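Glossy counter vs. matte mat – effect on grasp success, some numbers

tdelacroix_lab
Posting this because I've seen the question come up a few times in here without anyone putting data on it. We have been collecting teleop demos for a pick-and-place policy and half of our set was recorded on a shiny dark counter. The other half was on the same counter with a matte gray mat over it. Same arm, same gripper, same objects, same two operators.

Total is 2000 demos, split evenly. We trained one policy on each half and a third on a random mix of both, kept to the size of one half. Then 100 trials per policy on the bare counter, with bowls, a basket and toy food as targets.

Failure counts out of 100, bare counter:
trained on mat only: 38
trained on bare counter only: 17
trained on the mix: 19

The mat-only policy mostly fails by closing too early. My reading is that it takes the reflection of the gripper for contact.

Rocha
Thanks for writing it up. What does it look like the other way around, bare counter policy tested on the mat? If it drops just as much, then you have plain domain shift and reflections have nothing to do with it.

tdelacroix_lab
Fair. We only did 40 trials that way. The bare counter policy failed 8 of them, so 20 percent. Close to what it does at home.

Rocha
That's a small run but it does help your case. I'd still want the full 100 before I put it in a paper.

gripnotes
I don't buy the early closing explanation yet. Did you look at where the windows were relative to the camera? We had the same symptom and it was exposure. Afternoon sun hit the table, the auto exposure pulled everything down, and dark objects went to nothing. Locked the exposure and most of the failures went away. The reflections were still there.

tdelacroix_lab
Exposure is locked in all of it. White balance too. The light from outside does change over the day, and I can't control that in this room. Trials were interleaved between policies so no policy got all the good light.

gripnotes
OK, interleaving covers most of it. Did the failures cluster by time of day?

tdelacroix_lab
A little. More of them after 3 pm, for all three policies. I don't have enough to say anything about the size.

dostley_user
Which objects were worst? In our tests with the Dostley kit the bowls were always fine and the flat stuff was a mess.

tdelacroix_lab
Same pattern. The toy pieces lying flat account for more than half of the mat-only failures. With the bowls the fingers have a rim to go for and being a bit high doesn't matter so much. With a flat piece it closes on air.

dostley_user
Then height error explains it as well as anything. You could log gripper height at the close command and plot it per policy. It takes ten minutes if you already save joint states.

Deepak Sandhu
Second the height plot. We ran something similar in October on the Clamance benchmark objects and the closing height was bimodal – one bump at the real surface and a smaller one a few centimeters above it. We never worked out what the upper bump was. A reflection would be one candidate, a bad depth estimate another.

I'd also be careful with "trained on the mix is nearly as good." Your mixed set has half as many bare counter demos and loses two points in 100 trials. Those two numbers are the same number as far as I can tell.

tdelacroix_lab
Agreed on the last part, I should have said no measurable difference. To me that's the useful result though. If you can only record part of your data on the ugly surface, part seems to be enough.

Rocha
Enough for this counter. I wouldn't stretch it to glass or steel.

gripnotes
Has anyone tried a polarizer on the scene camera? Seems cheaper than another thousand demos.

dostley_user
Tried it. It works from one angle and costs you light. The wrist camera moves, so it's no use there.

tdelacroix_lab
Height plot is next, then the remaining 60 trials on the mat. I'll put the logs on the Tromo share when they're cleaned up. Adding the bare counter setup below for the people who messaged me about the layout.

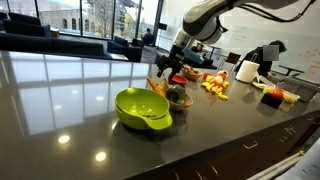 Bare counter, gripper over the red bowl. Ceiling lights reflecting at lower left.

Contact the moderators | Forum rules | © Tromo Robotics Forum | Back to top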